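Last updated: 21 June 2026

Packing Table, Grisalico Stockroom

Gallery 9 covers the small packing table on the Wasidlow side of the stockroom. The table handles pump bottles and other household liquids sold as single units. Order lines are picked at the shelf, carried over by hand and boxed one at a time.

The top is kept pale so that leaks show early — a drip under a pump collar is easy to miss on bare wood. Bottles go in upright, cap end up. Cartons with a torn rim are kept for internal transfers and are not used for customer orders. Stock sheet 1,878 lists the carton sizes in use, and the next revision is due in October.

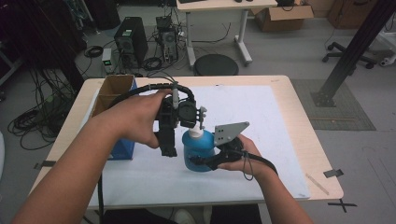
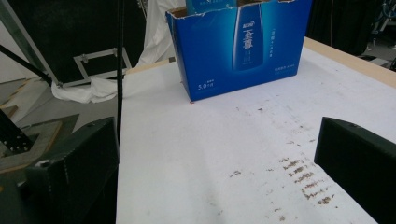 Packing table with open carton. First picture: blue bottle with white pump cap, on white paper. Second picture: blue carton with torn top edge; brown stains on the table surface at right.

Related galleries
Modell shelving, aisle 11
Sinaga label bench
Wasidlow returns cage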